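When the waiting is part of the task

April 26, 2020

I promised in my last post to write how the two-arm experiments are going, so I will try to do it before I forget the details.

The question of my thesis is quite narrow. When we train a policy for two arms from demonstrations, most of the data is one arm doing something and the other arm doing almost nothing. The usual practice is to cut these idle parts away or give them a small weight, as the network otherwise learns to stand still. I did the same in August and got a policy which was lively and rather stupid. The second arm came in too early, again and again, and the two grippers wanted the same place at the same moment.

So I tried the opposite. I keep the idle parts, but I give the model one more output, which I call the turn signal. It is a number between zero and one that tells how soon this arm should begin to move. The label costs nothing, I compute it backwards from the joint velocities in the recording. The idea came from a conversation with Danylo Koval, who worked on something similar for his Letano project, only with conveyors.

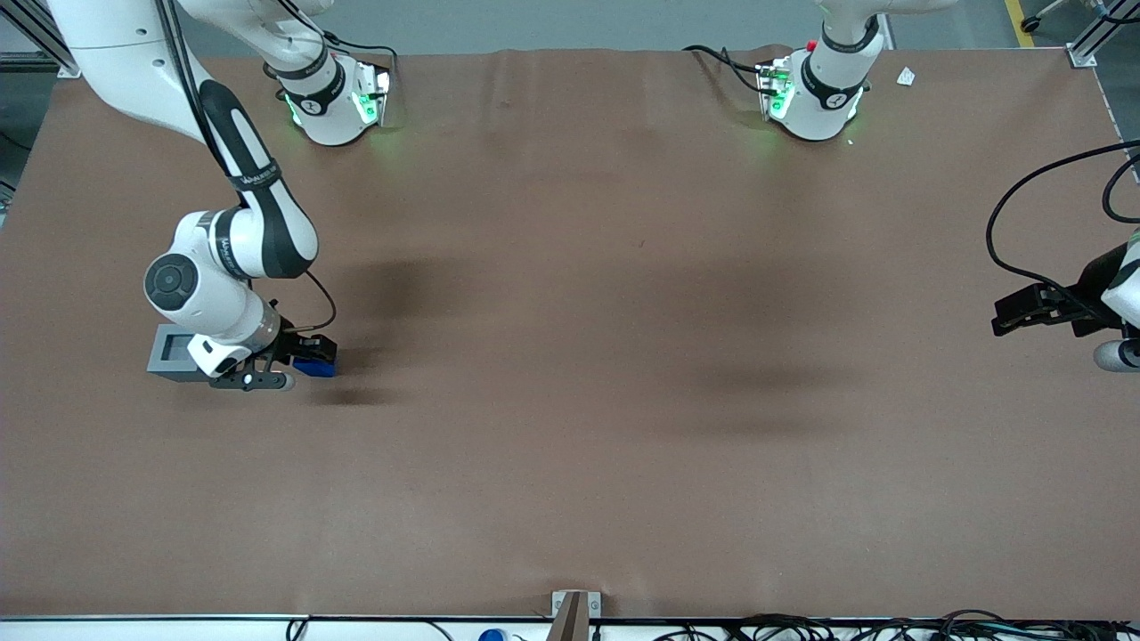 Right arm with the small blue object, left gripper at the side of the table.

The training set has 718 demonstrations, all of them recorded on the brown mat. Training goes for 3000 steps on the small network, then I stop, because after this point the loss falls and the behaviour gets worse. I do not yet understand why. My supervisor thinks the turn signal is overfitting before the rest of the network does, and I should freeze it earlier.

Now the result. I made 32 trials with each version. With the idle parts cut away, 22 trials ended with the object handed over. With the turn signal it was 29. I know this is a small test and I would not put it in a paper like this. What I like more is the kind of failures. The three bad ones were all grasping mistakes, and in none of them did the arms come too close to each other.

One thing still annoys me. If I pause the first arm by hand in the middle of the movement, the turn signal of the second one keeps growing as if nothing happened. It seems the network has learned a clock and does not look at its partner. I will try to add random pauses to the demonstrations, which Maksymiv from the Morkside group also suggested to me by mail.

The code is still in a shameful state. When it is cleaned up I will put it next to the Jiltent scripts and write here.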